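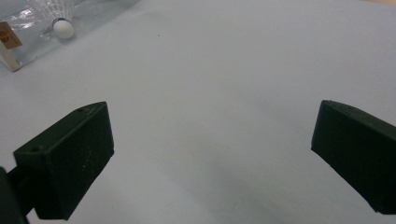

*Two dark green gripper fingers above a pale tabletop. Light bounces off surfaces like these, and some of it reaches the eye.*

# Clear, Cloudy, or Solid? How Light Meets Materials

**Zascombe Science Center, Young Readers Series**
Reading level: ages 8 to 11

Every material does something to the light that reaches it. A window lets most of the light through. A brick wall stops it. A sheet of wax paper lets light in but blurs whatever is on the other side. Scientists have a word for each of these.

- **Transparent** materials let light pass straight through. Objects on the other side can be seen clearly.
- **Translucent** materials let some light through but scatter it in many directions. Objects on the other side look blurry or cannot be made out.
- **Opaque** materials do not let light through.

These words appear often in this booklet, so readers may wish to copy them down before going on. Other words printed in bold are explained in the list near the end.

## What light does when it arrives

Light travels in straight lines until it meets something. When it meets a material, three things can happen to it. It can bounce off, which is called **reflection**. It can be taken in by the material, which is called **absorption**. It can also pass through and come out the other side, which is called **transmission**.

Most materials do all of these at the same time, in different amounts. A clean window transmits most of the light that reaches it, but it also reflects a little. This is the reason a person standing indoors at night can see their own face in the glass. The reflection is there during the day as well. It is hard to notice in daytime, when much brighter light is coming in from outside.

Color depends on this sharing out of light too. White light from the sun is a mixture of many colors. A green leaf absorbs much of the red and blue light and reflects more of the green. A white surface reflects nearly all the colors together. A black surface absorbs most of them, and so a black sidewalk can become very warm on a sunny day.

## Why glass is clear

Glass is made mostly from sand. Sand is not clear when it is poured into a pile, so it may seem strange that a window can be made from it.

Part of the answer lies in the grains. Each grain of sand has rough edges. When light enters a pile of sand, it bounces from grain to grain and is soon scattered. When sand is melted with other ingredients, the grains disappear. The cooled glass has no edges inside it for light to bounce from, so the light travels through.

The other part of the answer is about **atoms**, the tiny pieces that all materials are made of. Atoms can absorb light, but each kind of material absorbs only certain kinds. The atoms in glass do not take in much of the light that human eyes can see. They do absorb much of one kind of light that human eyes cannot see, called **ultraviolet** light. Some insects can see ultraviolet light. To them, a glass window might look quite different.

Light travels in waves, and the waves are extremely small. A wave of violet light can measure 400 nanometers from one peak to the next. One nanometer is a billionth of a meter. A wave of red light is longer than a wave of violet light.

## Clear plastics

Plastic is made of very long chains of atoms. In some plastics the chains are tangled together like cooked noodles in a bowl. Light can often pass through a tangle of this kind, and the plastic looks clear.

In other plastics, parts of the chains line up in neat stacks called **crystals**. Between the stacks there are tangled parts. Light changes direction a little each time it crosses from one part to another, so it is scattered, and the plastic looks milky. Many milk jugs are made from plastic of this second kind.

Makers can also add coloring to plastic. Tiny bits of color, called **pigment**, absorb or scatter light. With enough pigment, a plastic that was once clear becomes opaque.

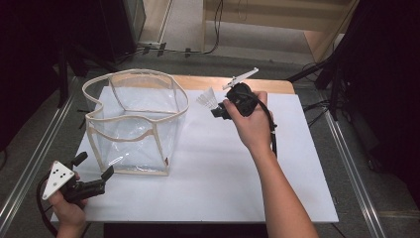 *A transparent plastic bin with beige trim. The white board shows through the clear walls, along with a faint reflection of light.*

A clear plastic can become cloudy with age. Small scratches build up on its surface, and each scratch sends light in a new direction. Sunlight can also change the chains inside some plastics and turn them yellow.

## Why wet paper lets more light through

Paper is made from thin fibers pressed together, with pockets of air between them. Light changes direction every time it moves from air to fiber and from fiber to air. After many changes, it is scattered, and the paper looks white.

When oil or water soaks into paper, it fills the pockets of air. Light bends much less when it passes between fiber and oil than when it passes between fiber and air. More of it can get through. A spot of cooking oil on a paper bag looks darker when the bag lies on a table and brighter when the bag is held up to a window.

Snow and ice follow the same rule. A solid block of ice can be almost clear. Snow is made of ice as well, but it has a great deal of air between its crystals, and it looks white.

## The Orkov Glasshouse

Visitors to the town of Orkov can see both transparent and translucent materials in a single building. The Orkov Glasshouse has 3,000 panes. The panes on the north side are transparent, and the clouds can be seen through them. Those on the south side have a rough finish that makes them translucent.

The rough panes were chosen to protect the plants. Strong sunlight coming straight through clear glass can harm ferns and other plants that grow naturally in shade. The rough surface spreads the light over a wide area, so that no single leaf receives too much. It took 7 years to replace all the panes on the south side.

Each November, when the sun is lower in the sky, the gardeners move the ferns closer to the middle of the building. Plants that need more light take their places by the walls.

## Try it: the flashlight test

This activity should be done with an adult in a room that can be made dark.

**Items needed**

- A flashlight
- A sheet of white paper, taped to a wall
- A clear drinking cup
- Wax paper
- A piece of cardboard
- A clean sock
- One small spoonful of cooking oil
- A piece of plain paper

**Steps**

1. Draw a table with two columns. Label them "My guess" and "What I saw."
2. Write down whether each item is likely to be transparent, translucent, or opaque.
3. Darken the room and point the flashlight at the paper on the wall.
4. Hold each item in the light, one at a time. Look at the paper on the wall.
5. Rub the oil into the middle of the plain paper. Hold this in the light as well, and compare the oily part with the dry part.
6. Fill in the second column.

Do not point the flashlight at anyone's eyes. Wash hands after using the oil.

Some items may be hard to place. A thin sock may let through small dots of light between its threads, even though the threads themselves block it. Water in the clear cup may bend the light and make bright curves on the wall. Write down anything of this kind beside the table.

## Questions children have sent to the Center

**Is water transparent?**
A glass of water is. In a deep lake, however, very little sunlight reaches the bottom. Water absorbs a small amount of light, and a deep lake holds a great deal of water.

**Can a metal be transparent?**
Ordinary metal objects are opaque. A layer of gold can be made so thin that some light passes through it. That light looks greenish blue.

**Are shadows always black?**
No. A shadow is a place that receives less light than the area near it. Light from the sky, the walls, or the ground usually reaches it. A sheet of colored clear plastic can make a colored shadow.

## Word list

**Absorption:** the taking in of light by a material.
**Atoms:** the tiny pieces that make up all materials.
**Crystals:** parts of a material in which the atoms or chains are arranged in a regular pattern.
**Pigment:** a substance that gives color.
**Reflection:** the bouncing of light from a surface.
**Transmission:** the passing of light through a material.
**Ultraviolet:** a kind of light that human eyes cannot see.

## For teachers and families

Printed copies of this booklet are available at the front desk of the Zascombe Science Center and at the Dawber Public Library. Schools may request a class set in writing. The next booklet in the series, on mirrors, is in preparation.

Text last reviewed 6 September 2018.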